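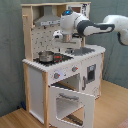
I gave up my parking space in March. It was 483 dollars a year on top of rent, which is cheap for a parking space, and the car that sat in it was worth very little more than that. I'd been putting the decision off since the previous summer. Then the battery died for the second time in one winter and I sold the car to a man who wanted it for parts.

People have asked how it's going, so I'm writing it down once and will send them the link.

I live on Plirau Street, up the hill from the old mill. My office is 6 miles away, on the other side of the river. By car it took me 23 minutes on a normal morning. The bus takes longer than that and the bike takes longer still if I stop for coffee, which I usually do. I leave the house at 7:15 now. I used to leave at 7:40. That is the whole difference on a good day.

The bus

The Lei line stops two blocks from my door. It's reliable in the morning and less so after five. The evening trouble is the bridge. When there's a game on, everything backs up to the hardware store and the driver lets people off early to walk. I've done that walk in dress shoes and I don't recommend it. I keep an old pair of sneakers in my desk drawer now.

A monthly pass only makes sense if you ride most days. I ran the numbers for April and came out slightly behind, so I went back to paying per ride. In the cold months I'll probably switch again.

The thing I like best is reading. I'd fallen down to a couple of books a year and I've already passed that. The thing I like least is the heater, which is either off or aimed straight at your ankles.

The bike

It's a used Aro with a steel frame and a rear rack that somebody welded back on at some point. Jianguo Dai at the repair shop looked it over before I bought it and told me the frame was fine, the brakes were not, and the saddle was a matter of opinion. I replaced the brakes. I replaced the saddle after one week.

The hill is the hard part. Going down in the morning is pleasant. Coming back up, I walked the steep section for most of the first month and felt silly about it, and then one evening I was thinking about a problem at work and found myself at the top. I still walk it if I'm carrying groceries.

I bought panniers from Musow after a lot of reading about panniers. They keep the rain out. The clips are stiff and I've pinched the same finger on them more than once. I also bought a cheap rain cape that turned into a sail on the bridge, and I don't use it anymore.

Groceries

This took the most adjusting. With a car I did one big trip every other weekend and threw out a fair amount of what I bought. Now I stop on the way home, up to four times a week, and buy what I'm going to cook. The bill is a little lower. The store near the bus stop is more expensive than the one I used to drive to, but I'm not coming home with three kinds of crackers.

Heavy things are still a nuisance. Cat litter, mainly. I have that delivered and I don't feel great about it, but I don't see another way that doesn't involve my back.

What I miss

My sister lives out past the county line and there is no bus that goes there on purpose. I used to drive over on short notice when she needed a hand with the kids. Now she has to pick me up at the end of the line or I have to rent a car, and renting a car for an afternoon is a lot of paperwork for some macaroni and a bath time. I've gone less often than I should have. That's the one real cost I can point to, and I haven't solved it.

I also miss having somewhere to put things. My trunk held an umbrella, a blanket, jumper cables and a bag of clothes I was always about to donate. All of it had to come into the apartment. The clothes finally got donated. The jumper cables are in the hall closet — I don't know why I kept them.

Money

I'm not going to post a full spreadsheet. Insurance, gas and the parking space were the big ones, and they're gone. Against that there's bus fare, the bike, the brakes, the saddle, the panniers, the cape, and 2 car rentals so far. I was ahead by the middle of summer.

I haven't decided about winter. The lower road doesn't get plowed early, and I'd like to see what the bike lane looks like after the first real snow before I buy studded tires.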